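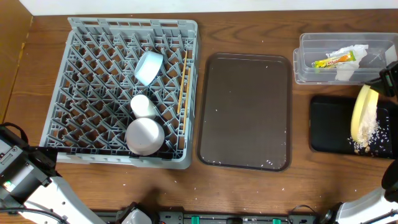 Figure 2. Dish rack with two bowls, a cup and chopsticks, next to a tray.

Unit 3: Air drying and the drying area
Notes prepared by Parvaneh Hashemi for the Clundach home skills course

Please read these notes before the practical. We will not have time to repeat everything in class, and Babatunde Nwosu will begin directly with the washing order.

1. Why we air dry

In this course we dry dishes mainly in the air. A towel is faster, but a towel which has been used for hands, bench and dishes in the same evening is not clean any more, and it carries this to every plate. If you prefer a towel at home, keep one only for dishes and change it every day. Glasses are the exception in our kitchen. We polish them with a dry cloth at the end, as you did in Unit 2.

2. Position of bowls and cups

The general rule is that water must have a way out. A bowl can stand on its side between the pegs, or it can be turned over with the opening down. Figure 2 has both positions: the light blue bowl leans on its side, and the greyish-white bowl near the front rim has its underside up. Both are accepted in the assessment.

The leaning position takes less width, so it is useful when you have many bowls. It also lets the air reach the inside. The weak point is that a light bowl may slip when you put a heavy one next to it. Put the heavy ones first.

The upside-down position is stable, but the air inside moves slowly. It works only when the floor of the rack is open, as the lattice is in the figure. On a closed surface, such as a bench or a flat tray, the steam stays under the bowl and you will find a wet ring later. If you have no rack, lay a folded cloth on the bench and rest one side of the rim on a spoon.

Cups follow the same rule. The small white cup in the figure is tilted with its base upward, and this is a good habit for any cup with a hollow foot, where water likes to collect. Compare the colour of the foot after drying. If it is darker than the rest on unglazed ware, it is still damp.

3. Chopsticks and other long items

Lay chopsticks with a space between them. When they touch along the whole length, water stays in the line of contact, and with wooden ones this is where dark marks begin. In the figure they lie nearly parallel along the right side of the rack, apart from the bowls. A standing holder is also fine, if it has holes in the bottom. Eating ends go up.

Do not leave wooden items in the sink while you wash the rest. Wash them, rinse them and move them to the rack.

4. The tray

A tray has two possible jobs and you should decide which one it does. It can carry clean dishes to the cupboard, or it can bring used dishes from the table. If it does both, it must be wiped between. Look at the surface of the tray in Figure 2, with the small white grains near the lower right corner and the single specks along the edge. For our purpose this tray is not ready for clean dishes. Wipe first with a dry cloth and collect the grains in your hand, then use a damp cloth, then dry. Starting with the damp cloth only pushes the grains under the rim - and they are hard to remove from there.

5. The rack itself

Racks are washed once a week. Take a 400 mL jug of warm water with a little detergent and a narrow brush, and work along each row of pegs. Slots in the rim need the brush also. Rinse, turn the rack over, and leave it until the next group comes.

6. To prepare for the practical

Draw your own drying area at home from above, with the sink, the rack and the place where the tray usually stands. Mark where the water goes. Ladan Rezaei will collect the drawings at the start of class. Further reading is on page 54 of the course book, the part on wooden utensils.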